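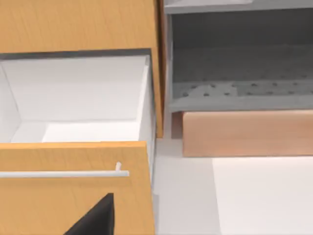 Most of us come to family papers sideways, by way of a house that has to be cleared or an aunt who moves to somewhere smaller, and very few of us come to them in any sort of order. I would like to spend our second session on what to do in the first week, when everything is still in carrier bags and you are longing to start reading. Please find them somewhere to live first. A single drawer will do nicely to begin with, pulled right out so that you can see to the back of it, and if it is as empty and as white inside as the one in the honey-orange cabinet, so much the better, as little brown scraps of envelope do show up well against white. Then put the bags in just as they came, and make yourself a cup of tea.

Keeping the order you were given

Those of you who were with us in May will remember the Tollurcombe letters, and how cross I became about them (I do apologise again to the front row). There were 104 of them, tied in bundles, and a kind person had undone every bundle and put the whole lot in date order. It seemed such a sensible thing to do! But the bundles had been made by the woman who received the letters, and she had put her brother's letters in with those from the solicitor at Sadham, so she must have seen some connection between the two. We can only guess at it now. Archivists call this "original order", and it matters just as much in a back bedroom as it does in a record office.

So, before you untie anything, write down what was with what. A plain pencil list is quite enough. Give each bundle a letter and each item in it a number, so that the ninth item in the third bundle becomes C9, and write that on a slip of paper tucked in beside it. If you really must write on the thing itself, use a soft pencil, on the back, in a corner, and lightly. Never ink, and please, never those sticky yellow notes, which leave their glue behind them long after they have dropped off.

Where to keep things

Lofts are too hot in summer and cellars are too damp for most of the year, and I am afraid the garage is usually both. A cupboard on an inside wall of a room you live in is far kinder. Bare wood can give off acid vapours, oak being one of the worst for it, and over many years these will yellow paper that touches it or sits close by. Acid-free boxes help a good deal, and so does a liner of archival card between the box and the board.
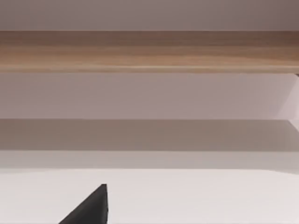

A long wooden plank, with a strip of pale wall above it.

Do leave a little air behind your boxes, particularly on an outside wall, and have a look at them when the weather turns.

Names that change their spelling

We shall come back to this properly next time, but several of you have asked. The Ristić family in our sample papers appear with and without the accent, and once with an h on the end, all within nearly two years. Copy each spelling exactly as you find it and put your own preferred version in square brackets afterwards.

For next time

Please read the Jelle Van Wijk chapter on household accounts, pages 9 to 23, and bring one paper of your own, or a copy if you would rather not carry it on the bus. A shopping list is perfectly welcome.

Handout revised October 2019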